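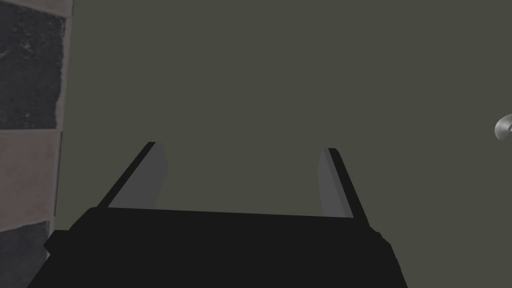

Re-hemming the Benine trousers
2026-02-01

The Benine wide-leg trousers came with an inseam 15 mm longer than the size chart said. I wore them twice in January, stepped on the back hem both times, and took them apart.

The fabric is a mid-weight twill with a little stretch. The factory hem is a single fold, blind stitched, with 20 mm of allowance. I unpicked it, pressed the crease out with a damp cloth, and marked the new line while wearing the shoes I plan to use - a low heel.
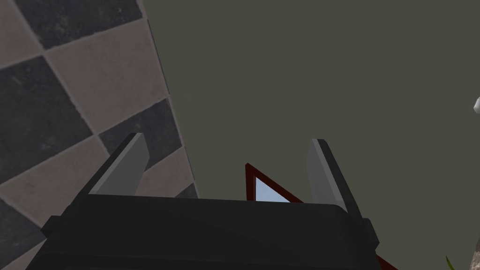 Image credit: Grilusdale

The new hem is a double fold. I used a size 80 stretch needle and polyester thread from Riteck, stitch length 3. The first leg puckered at the inseam, so I trimmed the bulk out of the seam allowance and sewed it again. The second leg went in on the first pass.

Both legs now clear the floor. The waistband still gaps at the back when I sit - a separate job, and it needs a dart on each side of the center seam.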